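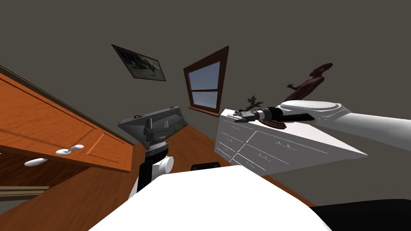 Who should sign off the camera mounting on a two-armed robot before it goes to work? The person who will have to service it, and only after they have seen the arm masks drawn over a live view at both ends of travel.

Opinion | Maintenance and Setup

By Efthymia Sarantis
July
Reading time: 2 min

I look after one machine, a white two-armed unit on the household handling programme at Irkness. Most of my hours on it go into the head camera and its relation to the arms. Very few go into motors. My argument is that the simulated cell should be kept to the same maintenance schedule as the real one, with the same person responsible for both.

At present it is not. The simulated rooms belong to the software group at Zisavthorpe, and the hardware belongs to me. When the camera bracket is changed, I log it. Whether the model of the bracket changes too depends on somebody reading the log. Between the last two bracket changes the simulated camera kept its old angle, and 1,439 grasp attempts were recorded against a mounting that had ceased to exist. Lorenz Riedl found the fault by comparing wrist positions by hand, on a Sunday.

A tilted view is not a fault in itself. The arm does not care whether the floor is level in the picture, provided the transform from camera to torso is correct. What matters is that the tilt is known and written down. I have seen technicians straighten a bracket because the picture looked wrong to them, and so spoil a calibration that was perfectly sound.

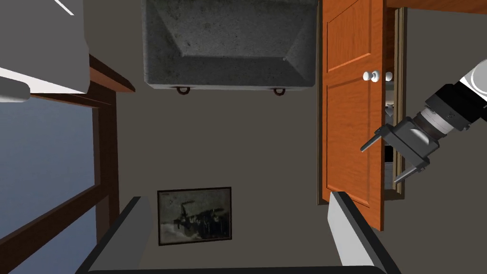 Handles and doorknobs are where a poor transform shows itself first. A drawer front is wide and forgiving, and a gripper can meet it well off centre and still push it shut. A round knob gives the fingers very little to close on. For that reason I would put a door into every acceptance check, real or simulated, and leave the open table until later. Iraklis Tsakiris disagrees. He holds that a door brings in hinge friction, latch behaviour and a moving target, and that a calibration check ought to test calibration alone. He is right about the friction. My answer is to stop the check at the approach, with the jaws open and no contact made, and to measure the gap there.

The procedure I use takes 15 minutes. Park the base. Send both arms to the stored reference pose and compare the wrist position in the camera view with the position given by the joint encoders. Repeat with each arm extended. Then do the same in simulation, with the same stored poses, and put the two sets of figures on one sheet. If they differ beyond the limit, the unit stays out of use until the cause is found.

The usual objection is cost. Tzanetos, who supply our brackets, would like the comparison done at their end and delivered as a certificate. I would accept the certificate and still run the check, as brackets are disturbed in transport and again whenever a cable is rerouted behind the head. At Irkden they rely on the paper alone, and their log has a recurring entry for "arm drift" that I suspect is a loose clamp.

The change I am asking for is a small one. Put the simulated cell on the maintenance sheet, under the same heading as the real cell, with a space for initials. Vasiliki Galanis has drafted a version, and it adds one line to the form.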